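### 4.3 Two-arm placement on a raised shelf

The third task tests whether the yield rule from Section 3.2 holds when both arms need the same small volume of space. Cylindrical canisters are moved from the tabletop to a shelf board held in an open frame. The legs of the frame rise past the board on both sides, so each arm has a limited range of approach angles, and the two ranges overlap above the middle of the board. Either arm may place any canister. The policy isn't told which arm should act first.

Demonstrations were collected by two operators on the setup of Section 4.1, with no change to the controller gains. Start positions of the canisters were drawn from the taped grid used for the Jatoi task. The frame itself was shifted by hand between episodes and its pose was not recorded. Episodes in which an operator touched the frame with a gripper were kept, provided that all canisters were upright at the end.

The policy outputs a target pose for each wrist and a scalar claim value for each arm. Claims are compared every 100 ms. The arm with the lower claim may continue to move only outside the shared volume; if it is already inside, it withdraws along its own recent path. Ties go to the arm that last held the volume. We tried a learned tie-break in early tests and dropped it, as it caused the arms to trade places several times before either one let go of its canister.

We compare five conditions: the full method; the full method without withdrawal; a fixed order with the left arm first; a fixed order with the right arm first; and independent arms with a stop on predicted contact. Each condition was run for 64 trials, giving 320 in total. A trial counts as a success if the requested canisters stand upright on the board when both grippers have left the shared volume. The order of conditions was shuffled within each session.

The full method failed in two trials. In both, the base of a canister caught on the near edge of the board and the canister tipped during release. Removing withdrawal raised the number of failures to six, four of which were deadlocks with one arm parked inside the volume. The fixed orders failed in three trials (left first) and five trials (right first). Independent arms failed in nine, mostly through repeated stops that ran past the time limit.

Success counts alone understate the cost of a fixed order. When the nearest canister lies on the side of the waiting arm, that arm stays idle for the whole of the first placement. With the full method it closes on its canister during this period and waits with the canister lifted. Median completion time was lower for the full method than for either fixed order, although the gap nearly closed on trials where the canisters began close together. We saw no such pattern for the independent arms, whose times were spread too widely to compare.

Two limits should be noted. The shared volume was set by hand from the size of the frame, with a margin that we did not tune – a tighter margin may recover some of the time lost to withdrawal. The claim values are also hard to read on their own. They rise before grasp in most trials, as expected, but in some they rise for both arms at once and separate only when one wrist is already above the board. Replacing the wrist features with the Prudura encoder made no visible difference to this behavior, and we did not pursue it.

The layout of the task is shown in Figure 6, with both grippers above the table, two canisters on the shelf board and a third on the tabletop at the far right.

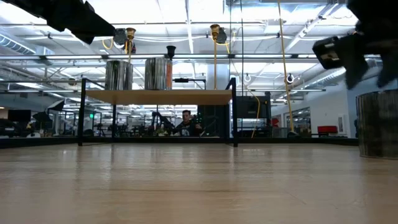
207

**Figure 6.** Shelf placement task, view from the fixed camera. The two arms reach in from opposite sides; motion blur is visible on the left gripper. The shared volume (not drawn) covers the board and the space above it – its limits are the same in all five conditions.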